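Festalon Residential Services
Equipment planning update, October. Posts follow in order.

The budget for the second phase of the household robot program has been approved. It covers six two-armed units, spare hands and a service contract.

Bathroom work will remain the first test for any unit we consider. Counters are glossy, items are small, and there is little room to turn.
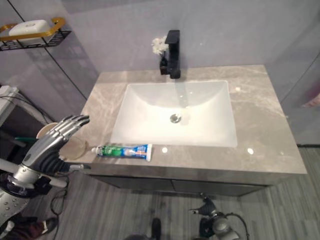 Karabo Nkosi

A tube of toothpaste lying flat beside a sink is a fair measure of what a hand must be able to pick up. Bidders should quote for jointed hands and for simple grippers as separate lines.

Raron and Bowen have both been invited to bid. Quotes must list cables, chargers and replacement fingers. In the first phase these items came to over 20 percent of the purchase price and had not been planned for.

Please note that training hours are budgeted separately. Each site will receive 50 hours in the first year.

Sites should measure the clear floor space in front of each vanity and send the figures to Shireen Modise before bids close. Wall-hung cabinets should be marked as such on the form.

Questions about the bid papers should cite reference 1701. Replies will be posted in this thread.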